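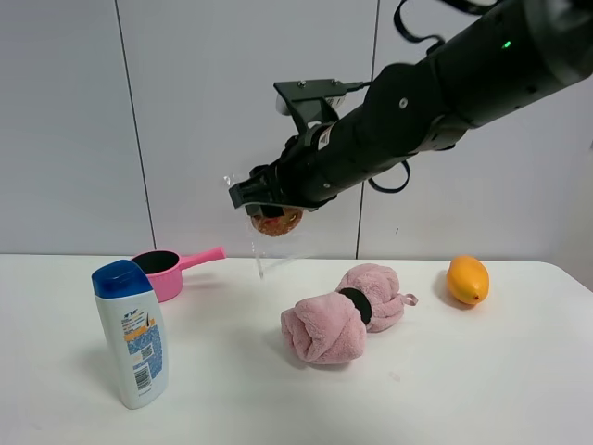 Saadet Toprak has been packing lunches for 12 years, and she still lights up when the talk gets around to bags. "Clear ones, always!" she told me over tea at Polari, the little bakery cafe she runs with Selim Yaman. "You want to see your food. You look in at eleven o'clock and you're happy already."

Her rule is one item per bag. Buns never share with fruit, and anything soft goes in last, on top of the box. "My mother put everything in one big sack," she said, laughing. "By noon it was soup."

Selim handles the baking and has opinions of his own, mostly on timing. He lets buns sit a full hour on the rack before they go near plastic. "Bag it warm and the crust is gone — you've made a sponge," he said. Saadet thinks forty minutes is plenty, and they argued it happily while my tea got cold.

I asked what she does with the loose end of the bag. Twist or fold? "Fold it under," she said right away. "Twisting is for people with time."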